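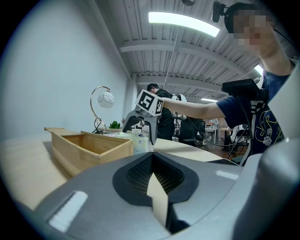 Hillora Robotics Club, progress report to Sindeck Fund
Oct 19, 2026

Sorry this is short, we have a regional entry due the same week.

Where we are: task set is frozen. Students picked tabletop jobs, box lid on and off, small items in and out of the box, moving a bottle. Recording by hand with the grippers started in September. Target is 1000 clean demos by end of term, we have 800. Junhao Hao runs the log and throws out bad takes, he's strict, good.

Spending: 3000 received. Most went on gripper parts and storage drives. Receipts with Mirjam Segers, she will send the lot Friday. Still owed to us: refund from Bielecka for the wrong size bearings.

Students: 31 signed up, turnout dips on game nights. Arvo Mustonen split them into pairs, much less standing around then before.

Problems
- tracking drops out when two pairs work close together. Moving tables apart helped some
- finger pads wear fast, need a better rubber
- training runs slow on the school machine, Eston offered time on theirs, waiting on the paperwork

Next: finish recording, first trained model on the lid task, short demo for parents. You're welcome to come, date to folow.

Need from you: OK to move the leftover travel money to finger pads. An email is fine.

Dennis Dawber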